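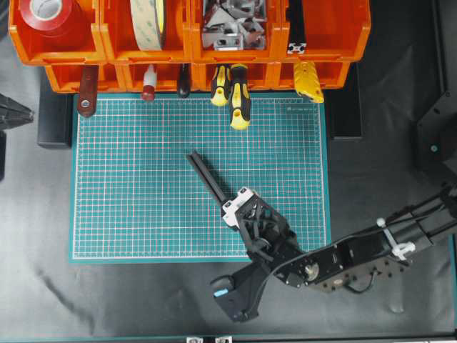 I got to Annelore Wendt's workshop at ten on a Tuesday morning with two coffees and a list of questions, and I think I asked four of them. Annelore is one of those people who answers the question you should have asked, then goes off looking for a label maker. If you've read her column in the Sauerland hobby newsletter you know her as the person who sorts other people's benches for a living. She has done 94 of them so far, mostly garages and spare bedrooms, plus one houseboat she'd like to forget.

I wanted to talk about orange bins.

"Everybody wants to talk about the orange bins," she said, taking the bigger coffee. "I bought them because they were on sale. The store had gray, blue and orange, and the orange was marked down. That's the whole story of my color system!"

They come from Terkby, the open-fronted kind that lock together, and she keeps two rows of them right behind her cutting mat. I told her my own bins are on the far wall, over the washing machine, and she gave me a look I'd last seen from my dentist.

"How many steps?" she asked. I said maybe five. "So you never put anything away," she said, and I had to admit that was fair. My bench at home had a tape measure, a cereal bowl and three half-used rolls of masking tape on it when I left the house.

Her rule is that whatever you pick up while you're working should be close enough to put down again without moving your feet. She sits on a stool for most jobs, so for her that means arm's length. Hand tools go in the lower row, handles sticking out toward her. Tape goes up top, along with brackets and whatever piece of profile she's using that week.

"I don't lay tools flat in a drawer," she said. "I know people love a drawer with the foam cut out in the shape of every screwdriver. It looks beautiful. Then you buy one new screwdriver and you're back to cutting foam at midnight. A bin doesn't care what shape your knife is."

The profile is a bit of an obsession with her (and now with me, a little). It's slotted aluminum extrusion, the stuff people build machine frames and camera rigs out of, and she uses it for shelf legs, lamp arms, a towel rail, the frame of her dog's bed. She buys it in long lengths from a supplier called Hallex, cuts it down on a saw in the yard and ends up with offcuts of every size.

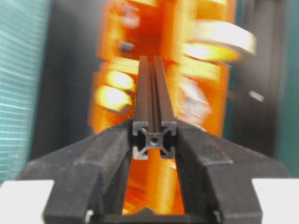 "The offcuts are where people go wrong," she said. "They keep all of them. I kept all of them! I had a bucket so heavy I couldn't lift it, and I'd still cut a fresh piece every time, because who's going to dig through a bucket?"

So now there's a limit. Anything shorter than 53 millimeters goes to the scrap dealer, and anything longer gets stored with the cut end facing out. She likes being able to see the end, so she can tell which profile it is without pulling it out. The slots differ from one series to the next, and a nut that slides nicely into one will rattle around in another. She has lost whole evenings to that, she said, and one of those evenings was her birthday.

I asked if she deburrs the ends before they go in the bin. She does, with a file, while she's on the phone with her sister. "It's a perfect phone job. I can do a whole shelf's worth of legs in one conversation about her kitchen."

Then we got onto tape, and I'm going to spare you most of it, but I'll pass along the part that changed how I do things. She stores double-sided tape standing on edge. Stacked flat on a shelf in summer, she says, the rolls creep and pick up grit on the sides, and by fall you're peeling dog hair off your shelf liner. On edge in a bin, a wide roll will poke out past the rim and get in your way a bit, and she's fine with that. "If it sticks out, I see it. If I see it, I don't buy another one."

She did once buy another one. She bought a case, in fact, from an outfit called Mallora that was closing out its warehouse, and is still giving rolls away to clients as a kind of party favor. I left with two.

By this point we were sitting on the floor, going through a crate of things that hadn't found a home yet. I'd expected someone in her line of work to have no such crate. She has 3.

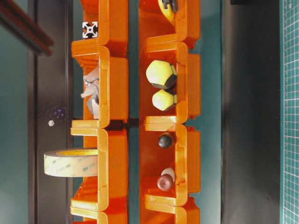

What do you do with the things that don't belong to any category?

"Give them a bin of their own and stop arguing with yourself," she said. "People think every bin needs a word on it. Screws, clamps, glue. And then there's a ball, or half a toy, or some odd shape you like holding, and there's no word for it, so it goes on the windowsill and stays there until you move house. I let the small round things live together. I let the weird chunky things live together. I know where they are, and that's all I'm asking of them."

I pushed her on this, because it sounded like cheating. Isn't that a junk drawer?

"A junk drawer is closed," she said. "You can't see to the bottom of it. A bin with an open front shows you what you've got, and when it's full, it's full. You'd have to balance the next thing on top with your fingertips, and you'd feel silly, and then you'd sort it out."

She was less strict than I'd expected about the packing stuff, too. I save every scrap of paper that comes wrapped around anything, and I was braced for a lecture. She told me to keep one bin's worth. Crumpled up, it's good for stuffing around parts in the mail, and once the bin is full, the rest can go out with the recycling.
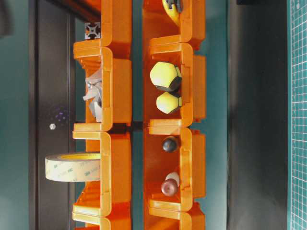 We talked about money for a while, since it's what readers write in about. The most anyone has ever spent on a bench she worked on was 900 euros, for a guy who repaired accordions and wanted everything new. She tried to talk him down. He now uses a quarter of it, and the remaining bins are in his daughter's room, full of socks.

Her own setup cost a fraction of that. The cutting mat was the one thing she paid full price for, and she'd do it again. She measures on it, cuts on it, eats lunch on it (I watched her do this), and uses the grid to square up brackets before she tightens them. When the printing wears off in the middle she turns the mat around and works from the other end.

"People ask me what to buy first and they want me to say bins," she said. "Buy the mat. Put it down where the light is good. Work on it for a month with everything in a cardboard box next to you. After that you'll know what you reach for, and you can buy bins for those things. My first set was twice what I needed. I was organizing glue I didn't own."

I asked how often she redoes the whole thing. Every December, it seems, between the last client and the holidays, with the radio up loud. All the bins come down, get washed in the bathtub and go back up. She swaps a few around each time. Last winter the knife moved to the right-hand side after years on the left, and she kept grabbing pliers by mistake well into spring.

"My hand knew the old place," she said. "I nearly moved it back. Then one day I reached over without thinking and there it was."

She had a client at one, a retired baker with a model railroad and no floor space left, so I helped her carry a folding table out to the van. She asked me to text her a picture of my bench that evening, before I'd touched anything. I took the cereal bowl off it first.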